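Reviews > Eating Out > Taltbridge > Quintero

Quintero, Taltbridge – worth the climb?

28 March 2007

I'd walked past Quintero a good few times before I went in, mostly because the door is next to a key-cutting shop and looks like it leads to a dentist. You go up a steep flight of stairs (bad news if your knees are like mine) and then you're in a long low room with candles, dark walls and a very friendly smell of garlic. We'd booked for 8 and were sat down straight away, which made a nice change after the Stirkulari, where we once waited so long at the bar that we'd eaten two bowls of olives before anyone found our table.

The menu is short and leans Spanish with a bit of Portuguese thrown in. I like a short menu. We started with the salt cod fritters and a plate of grilled peppers, and the fritters were gorgeous, all crisp outside and fluffy in the middle, with a lemony mayonnaise I would happily have eaten with a spoon. The peppers were fine. A bit oily, and they could have done with more salt, but we mopped up everything with the bread so I can't complain too much.

For mains I had the slow-cooked pork with white beans and my other half had the hake. Mine was the better choice by miles! The pork fell to bits as soon as I looked at it and the beans had soaked up all that smoky paprika. The hake was cooked nicely but came with a green sauce that tasted mostly of raw parsley, and the potatoes underneath were on the hard side. We did mention it when the waitress asked, and she took it well and knocked the coffees off the bill without any fuss.
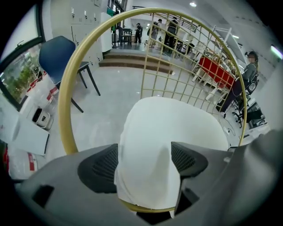

Pudding was the almond tart, shared, two forks. I'd go back for that alone – sticky, not too sweet, and served with a little scoop of orange ice cream. They also do a cheese plate, which went past us to the next table and looked very generous.

Wine is where it gets pricey. The house red is perfectly drinkable and I'd stick with that, as the list climbs quickly once you turn the page. Our bill came to £77 with a bottle of the house, two starters, two mains and the tart. That's more than we'd normally spend in Taltbridge, though you'd pay the same over in Grolladside for half the cooking and a worse chair.

Couple of grumbles. The music was too loud by the speakers near the kitchen, so ask for a table at the window end. And there's only one loo, down all those stairs again.

They've an early menu too, last orders 6.30, two courses with a glass of wine. I'm told it changes every week. They opened last September and it was full the night we went, so do ring first.

Food 8/10, service 9, stairs 2.

77 people found this review useful | 8 comments

Contact us | Copyright 2007 | Back to top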